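February, after tea

Right, picking up where I left off with the grippers, before I forget which change did what. I swapped the springs on the left one and printed both finger frames again for the right, and the pivot screws now go in without me having to ream the holes first (hooray!). The old frames are in the scrap tub at Paterson if anyone wants them for testing glue.

Encoder on the left read 2,782 with the jaw shut and 2,918 after I'd taken it apart and put it back together, so the zero moves every time I undo the pivots. I'm going to write it down on tape and stick it to the handle — crude, but I kept losing the bit of paper. If somebody at the workshop has a nicer way of doing a home position, please shout, I'm all ears.

Moved on to thin, fiddly stuff this evening, so necklaces, beads and a little plastic bag with a chain in it. I've been putting this off for weeks! Foam blocks are lovely and forgiving and they teach you next to nothing about the fingertips. I set up on the white table by the bed and worked with both grippers.

Still to do: shorter cable for the right one, a softer pad to try from the Trotalska order, and the 2 mm shims. I also want to change the log names so left and right stop getting muddled, which has bitten me twice now. Laptop needs charging before any of that.
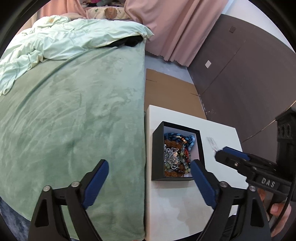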